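## 7. Entering a match in Pelico Scorer

Complete the team sheets before you start. Once the first ball is recorded, the batting order can be edited but the squad list can't.

1. Open **Matches > New** and select the ground. Wamthorpe and Odudport are preset. For any other ground, type the name and save it.
2. Set the overs per side. The default is 35.
3. Enter the toss result and which side bats first.
4. Assign two scorers. Each must sign in on a separate device.
5. Press **Start innings**.

**Note:** Career totals update only when the match is closed. A batter shown on 3,231 runs at the start of play will still show 3,231 at the interval.

### 7.1 Correcting a delivery

1. Tap the over number, then the delivery.
2. Choose the correct outcome – runs, extra or wicket.
3. Press **Confirm** on both devices.

**Caution:** Changing a wide to a legal delivery removes one ball from the end of the over. Check the ball count with the umpire before confirming.
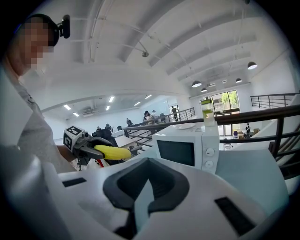
If the two devices disagree after a correction, the scoreboard holds the last agreed total. Press **Compare** to list the differences, then correct the device that is wrong. Unresolved differences are stored in the Tekleab log with the match record.

Section revised March 2018, M. Woldemariam.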